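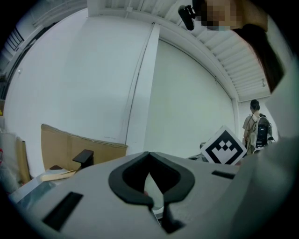 The old swimming hall in Nellholm will open its doors again in February, and if the mood at last night's public meeting is anything to go by, there will be a line down the hill before the first locker is opened.

The town council voted to approve the final 4000 needed for the filter pumps, which was the last item holding up the work. The vote took less time than the coffee break before it. People clapped, a few stood up, and one small boy near the back shouted "Cannonball!" and got a bigger cheer than the mayor.

Letosau Baths, to use the full name, has been shut for 2 years. For most of that stretch the big pool sat drained while the town argued over whether to patch it or start over on the Sengar Road site. Patching won. The main pool keeps its six lanes and its deep end, the learner pool gets a new gentle ramp so that people with walkers or wheelchairs can get in without the old hoist, and the changing rooms - long the least loved part of the place - have been gutted and built again with proper family stalls and hooks that stay on the wall.

Yamuna Rai, who will run the swim school, learned to float there when she was five and is already taking names for lessons. "I've had grandmothers sign up next to their grandkids," she said after the meeting. "One lady told me she has lived by this lake for sixty years and never put her head under. We're going to fix that by summer!"

The list stood at 1134 names when she last checked, in a town of a little over 3000 households. Not all of those will turn into weekly swimmers, and Rai knows it, but she has added early classes at 6:30 a.m. and a late one for people coming off shift at the Avico bakery. There will be a slow lane open at all hours. Anyone who has ever been chased up and down a pool by a man in flippers will know how welcome that is.

The Nellholm Otters, the youth team, get their home water back too. They have been riding a bus forty minutes each way to train, doing homework by the dome light and eating supper out of foil, and they still brought home a relay medal last season. Their first home meet is planned for spring. The old bleachers are staying (sanded and painted, splinters gone), and so is the big wall clock with the red second hand that every kid in town has stared at while hanging on to the gutter and gasping.

Prices will go up a little. A single swim will cost a dollar more than it did before the closing, with kids under six still free and a family pass that pays for itself in five visits. The snack window is coming back as well, and yes, the fries are on the menu. Several people asked about that during the open questions, more than asked about the parking.

Parking, for the record, will be tight for the first few weeks while the lower lot is resurfaced. The council suggests walking or using the school lot after 4 p.m.

A free open swim is planned for opening day, with the ramp pool set aside in the morning for toddlers and anyone who is nervous around water. Rai will be in there herself. Bring a towel, bring a coin for the locker, and leave the flippers at home.

Lesson sign-up sheets are at the library desk and the town hall counter.

Shares: 87 | Comments (23)

Contact the newsroom | Copyright Nellholm Local News | Back to top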